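Print this item | E-mail to a friend

Oil, wax or leave it alone? More on wooden tops 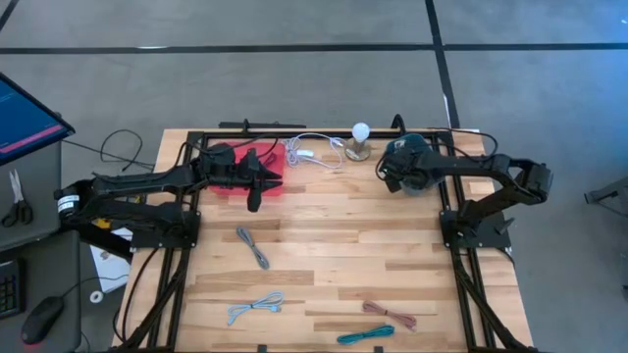 One reader wrote in after the last newsletter to tell me I was making far too much fuss, and that a wooden top wants a wipe with a damp cloth and otherwise leaving well alone. Oil, the letter went on, is for people with time on their hands, and every oiled table they'd ever sat at had stuck to their sleeves.

Well! I've been chewing that over ever since, and I have to admit the sleeves bit is fair. I've stuck to a few tables myself, and at least two of them were mine. But I'm not ready to give up my tin and my rag just yet, so bear with me while I argue with a letter.

The stickiness comes from putting on too much and walking off. I did it for years. I'd slosh the stuff on like gravy, feel very pleased with how rich the grain looked, and go to bed. In the morning there'd be a skin on it like cold custard. What you want is a mean little coat, so thin it hardly seems worth the bother, and then (this is the part I always skipped) you come back after a quarter of an hour with a dry cloth and take off everything that hasn't sunk in. Then leave it overnight. Then do it again, if you can face it.

I bought my first kitchen table from Bonidard, back when they still had the shop by the bus station in Casteo, and it's been with me 14 years now. It has had homework on it, and a leaking bike chain, and a Christmas cake that bled through its paper. For the first half of its life it got no oil at all, so I do know what the damp cloth method looks like. It goes grey round the sink end and it goes furry. You wipe it and it feels like a cat's tongue. Some people like that look, and on an outdoor bench I like it too, but I don't want to roll pastry on it.

When it got really bad I asked for a price to have it sanded and finished properly and was told £367, which was more than the table cost. So I did it by hand over a wet weekend with the kitchen door open and the radio on, and had dust in the butter until Wednesday. Start coarser than you think, go with the grain, and don't lean on one spot because there's a stain there. I have a lovely shallow dip where the beetroot used to be. Peas collect in it.

As for what to put on, I've tried most things. Olive oil from the cupboard is a bad idea, it never dries and after a while it smells like an old chip pan. The Makum oil in the flat green tin is what I use now. It's dear for the size but you get through so little of it once you've learned to be mean that I'm still on the same one. Wax over the top is nice on a sideboard. On a kitchen table I found it went white the minute anyone put a hot mug down, and in our house nobody owns up to mugs.

For washing, several of you swear by Ikonen soap flakes, dissolved in warm water and left to go to a sort of jelly. I was doubtful and then I tried it on a chopping board and have been converted, though it does lighten the wood a touch. If you've got a dark top and you want it to stay dark, try it somewhere underneath first.

Please don't throw your used rags in the bin in a ball. Oily cloths can heat up by themselves and catch fire, they really can. Mine go flat on the washing line until they're stiff as card, and then out with the rubbish.

Back to our letter writer, though, and here I do give ground. If your top has been varnished at the factory then oil can't get in, so it will just sit there being sticky, and the damp cloth is exactly right. Drip some water on it. If it sits up in beads and stays there, you've got a sealed top or one that's had its oil fairly lately, and you can put the kettle on instead. If it sinks in and leaves a dark patch, your wood is thirsty.

And yes, it may be that I simply like doing it. There's a smell to it, a bit like a cricket bat, and an evening when the kitchen can't be used and we have to get chips. I've grown rather attached to those evenings.

I had meant to get on to ring marks and how to iron a dent out with a wet tea towel, but I've used up my space and more. The dent thing works on soft woods best. I'll try to write it up for July, if I can find a dent I'm willing to own up to in public. In the meantime do keep the letters coming, cross ones included, and if anybody has a way of getting biro out of unfinished beech without sanding half the table away, I'd be very glad of it. Lemon juice didn't work. Nor did toothpaste, and I now have a minty patch with biro in it.

Print this item | E-mail to a friend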